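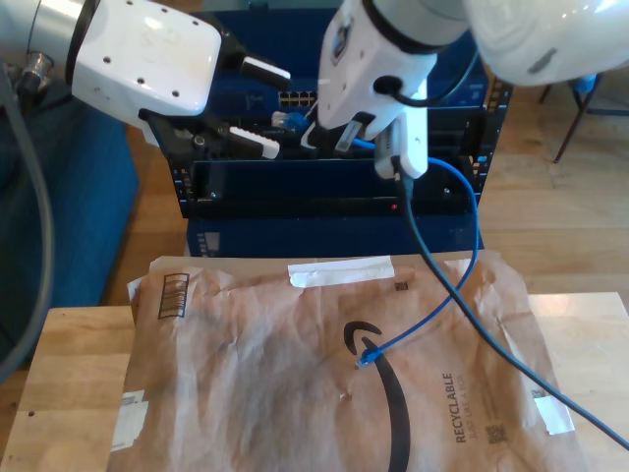

Heute ist Verkabelungstag!! Das kleine Netzwerk-Rack steht endlich auf dem Tisch und ich freue mich wie ein Kind. Thread für alle, die Patchkabel auch so schön finden wie ich 🧵

Kurz zur Vorgeschichte: Bei uns lief bisher alles über einen uralten Switch hinter dem Regal. Staub, Kabelsalat, ein Netzteil, das gebrummt hat. Damit ist jetzt Schluss.

Das Rack ist dunkelblau, fast navy, mit schwarzer Front. Ich hatte erst ein graues im Warenkorb und bin so froh, dass ich es nicht genommen habe. Diese Farbe!

Die Ethernet-Ports sitzen oben in einer Reihe, man kommt also prima von vorne dran. Wer schon mal blind hinter einem Schrank nach der Buchse getastet hat, weiß, was das wert ist 😅

Bei den Kabeln bin ich Team Farbe: Blau ist bei mir Netzwerk, Petrol ist alles andere. Meine Liste dazu heißt "Vidville" (fragt nicht, so heißt hier auch das WLAN) und hat inzwischen 24 Zeilen.

Kleiner Tipp, den ich selbst viel zu spät gelernt habe: Jedes Kabel erst locker hinlegen und den Bogen anschauen, dann stecken. Zu enge Bögen nerven später bei jedem Umbau.

Und Stecker bitte immer bis zum Klick! Ich habe mal einen ganzen Abend lang Einstellungen durchsucht, und dann war es ein RJ45, der nur halb drin saß. Seitdem ziehe ich an jedem einmal ganz leicht.

Die Versandtasche aus braunem Papier bleibt übrigens noch liegen, ist eine super Unterlage für Stecker und Kleinkram auf dem hellen Holztisch. "RECYCLABLE" steht drauf, also danach ab ins Altpapier.

Nächster Schritt: beschriften. Ich nehme kleine Fähnchen, 6 Stück pro Bogen, Nummer an beide Enden. Macht irre viel Spaß, wenn man dazu einen guten Podcast hat.

Im Juni kommt dann das Arbeitszimmer dran, da muss ein Kabel einmal um die Tür herum. Flachkabel oder lieber Kanal? Her mit euren Erfahrungen, gerne mit Fotos von euren Racks!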